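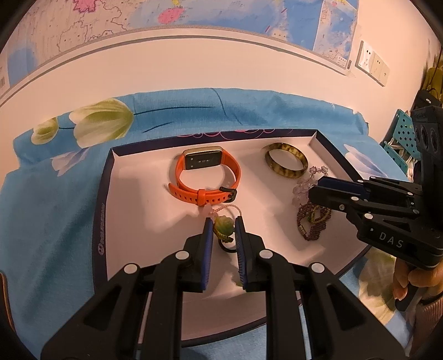 Session 2: The Tray

Looking After Small Things
Evening course, Estell Community Learning, Craft Room
Tutor: Omprakash Kushwaha
Handout prepared by Chaltu Negussie, revised Mar 12, 2021

Before we start

Last session was all talk about materials, and thank you for putting up with it. Tonight we get our hands on things! You'll need the mixed lot you were asked to bring from home: bracelets, bangles, watches, hair ties, cords, pins, whatever has been living in the bowl by the door. Don't clean any of it first. I would much rather see it as it is, because a good part of tonight is learning to look at a thing before doing anything to it.

If you forgot yours, borrow from the course box on the window side. Put everything back in the box at the end, including the single earrings. We use those in Session 4.

Why a tray

A drawer hides things and a bowl tangles them. A tray with a low rim lets you see the whole lot at once, and it stops beads from rolling off under the radiator. I get carried away about trays, as those of you who took the sewing course will remember, so I'll keep this to what matters.

The inside should be pale and plain. White is best. A clear bead on a patterned tablecloth is close to invisible, and so is a fine black cord on dark wood. With a white floor you can see the color of translucent pieces properly, and shadows help too, since they show you which things are lying flat and which are standing up.

The rim should be shallow. If you have to reach over a high wall, you will knock things with your wrist.

The outside can be any color you like. Put a cloth underneath if the table is slippery. The tray at the top of this handout sits on a blue floral one, and I think it looks lovely there, but keep your cloth under the tray and never inside it. Clasps catch on fabric!

A Brodetti baking sheet lined with white paper does the job very well if you don't own a tray. Several people in the September group worked that way all term.

Step one: lay out

Tip your lot gently into the tray. Spread it with the flat of your hand. Please don't pull at anything yet. If two pieces are hooked together, leave them hooked and move the pair as one.

Now give it a little time. Walk around to the other side of the table and look again from there. It is amazing what a different angle does, especially for anything with a curve in it.

Step two: sort by how it is held together

This is the heart of the session. Most people sort by color or by what they wear most, and that's fine for a dressing table. For care and repair, we sort by structure. The groups we use on this course are as follows.

Rigid. A solid bangle belongs here. It has one shape and keeps it. The mottled one in the tray, yellow-olive and dark brown, is a good reminder that pattern tells you very little about material. Plenty of things are given that sort of coloring. Write "rigid, material unknown" on your sheet until you have done the tests in Session 3.

Strung. Beads on something. The bracelet of pale lilac beads goes in this group, along with its smaller section of clear ones. With strung pieces the beads nearly always outlive whatever they are strung on, so the string gets your attention first and the beads second.

Corded. Twisted or braided cord, with or without an ornament. There's a pink one in our tray, fine and twisted, leading toward a translucent pale pink piece. Cords tell you a lot through the twist: if it's even all the way along, good, and if it opens up at one spot, look there closely.

Strapped. Watches, mostly, and anything with a buckle, a row of holes and a keeper loop.

Mixed. Everything that refuses to go anywhere else. Don't be discouraged if this is your biggest group. It is everybody's biggest group.

A word on mixed pieces

I love these, and I know they drive some of you mad. Look at the middle of our tray: a ridged, shell-like ornament shading from yellow to green, a strip of yellow and green beading beneath it, a thin black loop curving under that. Is it one piece or several pieces lying close together? From a single view I wouldn't swear to it, and neither should you. The rule in this course is that nothing counts as separate until you have seen a clear gap all the way around it, and nothing counts as joined until you have seen the join.

To check, lift one end a very small amount and watch the neighbors. If something else moves, put it back down and follow the cord or thread along with a toothpick. A toothpick is better than a fingernail. Never use a pin.

Step three: the strapped group in detail

Bring your watch, if you have one, to the front of the tray. Fasten the strap into a loop and stand it up. A fastened strap makes its own little stand, which is so handy, and it lets you look at the back of the watch body without holding it in your fingers. The orange-strapped smartwatch is standing this way, with its black underside toward us and the sensor markings and contact dots in plain view.

Work through these in order and note what you find.

The underside. Skin oil and soap collect here more than anywhere. A slightly damp cloth, then a dry one. No sprays, please, and no scraping at the contact dots.

The rim. Run a dry soft brush along the edge where the rim meets the body. A gold-colored rim may be plated or may be colored some other way, so brush only, and skip the metal polish.

The holes. Hold the strap up to the lamp. A hole that has stretched into an oval is the one its owner uses, and the edge of it is where a tear would begin.

The keeper loop. Slide it along the strap and back. It should move with a bit of resistance. A keeper loop that has gone slack can be swapped, and a spare from an Esar repair pack fits most of the straps people have brought in so far.

The buckle. Open and close it several times and listen. Grit makes a noise you will recognize right away once you have heard it.

After cleaning, lay the strap out flat, opened to a full 180 degrees, and let it air before you fasten it again. Give it at least 10 minutes on a dry towel. This is the part everyone rushes, me included.

Step four: the strung group

Hold the bracelet by one bead over the tray, low down, and let the rest hang. Look at the spaces. A thread you can see between every bead has gone slack. A thread you can see in only one place may be a design choice, or it may be where the knot is slipping.

Turn the bracelet slowly through your fingers and feel each bead for a chip at the hole. Translucent beads chip there first and the chip then cuts the thread. If you find one, put a twist of paper around it so you don't lose your place.

Don't restring anything tonight, however tempting! We have a whole session on it coming, with proper thread and the good scissors.

Step five: the rigid group

Run a cotton bud along the inside of the bangle. If it snags, there is a rough spot. For a bangle you know to be solid plastic, a rough spot can be smoothed with 2000 grit paper, used wet, with tiny strokes and almost no pressure. Stop as soon as the bud slides freely. If you don't know what the bangle is made of, leave it alone and bring it to Session 3.

I'll demonstrate this at the front table on one of my own. Come close, it's hard to see from the back.

Putting away

Your tray is a work surface and a very nice one, so please resist turning it into storage. Rigid pieces can share a box with a bit of cloth between them. Strung pieces lie flat, each in its own fold of paper. Cords hang from a hook or rest in a loose coil. Strapped pieces keep best fastened, on their side or standing, whichever your shelf allows.

Mixed pieces get a small envelope each, with a note of what you know and what you're unsure of. "Black loop, may belong to beading" is a perfectly good note.

For next session

Read the chapter on surface and finish in the Martens reader, up to the section on dyed shell. The later part is interesting but very technical, so leave it if you're short of time.

Bring your sorting sheet, even if it has crossings-out all over it. Bring one rigid piece and one mixed piece. A magnifying glass would be useful if there's one in the house.

Questions between sessions can go to Chaltu at the front desk, who keeps the course folder and spare sorting sheets. The room is open a little early for anyone who wants to use the lamps.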